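Waven desktop arm kit: review against our bench rules

Posted Apr 12, 2026

We bought the Waven arm in January to replace an older kit that had worn out its shoulder joint. Most reviews of small arms cover reach, speed and price. I'll get to those, but the reason I'm writing is that we have a set of bench rules for anything that moves under power, and I wanted to see how much of the work the kit does for you and how much it leaves to the buyer.

Assembly first. The links are flat plastic and they bolt to the servos with small screws. It took me 6 hours over two evenings. The manual is clear up to the wrist and then gets thin. The gripper section is one drawing, and I put the fingers on backwards the first time. Check that both fingers open to the same angle before you tighten anything.

Rule one on our bench is that you can cut power to the motors without reaching into the arm's space. The kit does not come with a stop button. The supply plugs in at the base, so if the arm is doing something you don't like, the thing you want to pull is right next to it. I added a switched power strip from Brito at the front of the table. A kit at this price should have a stop button in the box, and I took a full point off for it.

Rule two is about speed. New programs run slow until they have gone through 2 full cycles with someone watching. The Waven software has a speed limit setting, and it holds after a restart, which I tested because the old kit forgot it every time. Good marks here. The setting is buried in the third menu, though, and new users won't find it without being told.

Rule three is fixing the base. The mount is wide enough to stand on its own, and with the arm folded it feels steady. With the arm stretched out and carrying something, the weight moves a long way from the base. Clamp it or bolt it. The kit has no clamps, and the manual says only "place on a level surface."

Rule four is cables, and this is the weak part of the design. The cables have to be long enough for the elbow to move through its full range, so there is always slack somewhere. Slack is fine as long as it can't catch on a finger, a link or the thing being picked up. Walk the arm through its range by hand with the power off and watch the loops. The jumper wires are a separate problem. They are push-fit, and one tug will pull them out, so keep them on the side away from where you load parts. I'd also like to see a cover for the boards. Drernadness makes a clip-on one that almost fits.

Rule five is the work area. Mark it, keep hands out of it while the motors have power, and keep drinks off the table. Obvious stuff, but we write it down anyway. We also want the drop point to be a box or tray, placed so the part has a short way to fall if the grip lets go.

As for how it works, I'm happy with it. I set a log running and let it do pick and place for 2,000 cycles in total, spread over several weeks. It dropped the part 17 times, nearly all in the first few hundred cycles, before I lowered the closing speed. The shoulder servo gets warm on long runs – give it a rest between sets.

Would I buy it again? Yes, for a group that already has its own rules and someone to enforce them. For a classroom starting from nothing, add the cost of a stop switch, two clamps and a board cover before you compare prices.

Score: 7 out of 10.
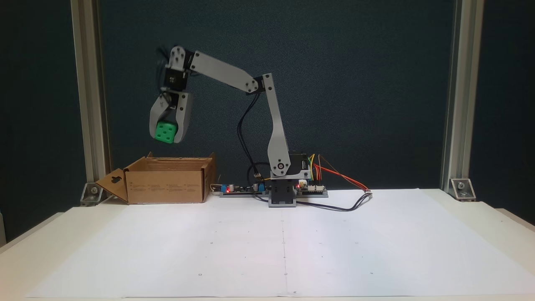
Wetero Makers Club, Robotics Bench Team

Arm holding a green cube over the open cardboard box, with the circuit boards on the table by the base.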